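Talks > Autumn meeting > Speaker notes

November, Gunhild Dalsgaard

Good afternoon. I will speak slowly, and if I go too fast please raise a hand. This talk is on how we choose the moment when the arm should stop and look again. We call the method Sirnine. The work was done together with Ilham Badawi and Muireann Mac Carthaigh, in a kitchen in Gurkcombe.

(Wait for the first slide.)

The problem is simple to say. An arm that has learned from demonstrations will approach a handle or a door very well, and then, in the last few centimetres, it continues with a plan that is already old. In a laboratory we can hide this, because every object has its place. In a home the refrigerator stands close to other things, the metal reflects, and one cabinet is not made like the next one.

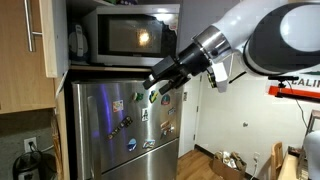 Why not simply look again at every step? Looking costs time, and each new estimate brings a little new noise, so the arm begins to tremble near the contact point. We wanted to look seldom, at the right moments.

So, the method. We keep two predictions of where the gripper should be. The first comes from the plan that was made at the start of the reach. The second comes from a small model that reads only the wrist camera. When the two predictions disagree more than a limit, the arm pauses, takes a new view, and makes the plan again from there. The limit is not fixed. It becomes smaller when the fingers come nearer to a surface. This is the part that took us most of the spring, and I will show the curve on slide five.

(Slide five. Point to the knee of the curve, do not read the axis.)

The wrist camera has a hard life. Under a range hood or inside a cabinet it receives very little light, and the gripper itself covers a large part of what it could see. Our first version treated a dark region as an empty region. That was my mistake, and I say it openly because I think other groups may have done the same.

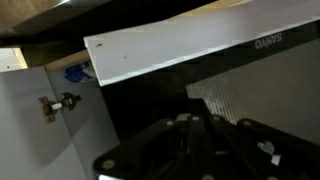

In the present version, a dark region gives no vote. The small model may answer "I don't know", and then we hold the old plan but reduce the speed. Asmaa Badawi wrote this part of the code, and it is shorter than the part it replaced.

Now the result. We made 182 reaches at upper cabinets and at the refrigerator, with the same start positions for both methods. With looking at fixed intervals, 88 of them ended within our tolerance at the handle. With Sirnine it was clearly better, and the table is in the paper. I prefer that you read it there, together with the failures, because the failures are of two kinds and one number hides this. In the first kind the arm pauses too late. In the second kind it pauses correctly, but from the new position the wrist sees nothing useful.

(If time is short, go directly to the cabinets above the refrigerator.)

The second kind happens mostly high up. When a door is already open, it stands between the arm and part of the inside, and the elbow has few ways to go. A human would bend the head a little. We have now added a small sideways movement before the second look, and the early tests are promising, but I do not want to claim more today.

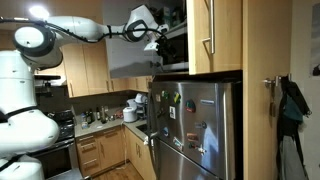
Bart Van Dijk objected, when he read the draft, that the sideways movement is itself a kind of plan and should be checked by the same rule. He is right, and at present it is not checked. We limit how long this movement can be, and we have no better protection for now.

Next steps: the same rule on the Jonow arm, which is heavier and brakes more slowly, and a comparison with the Younis planner. The code will follow when the comments are cleaned.

(Thank the co-authors. Leave the last slide on during questions.)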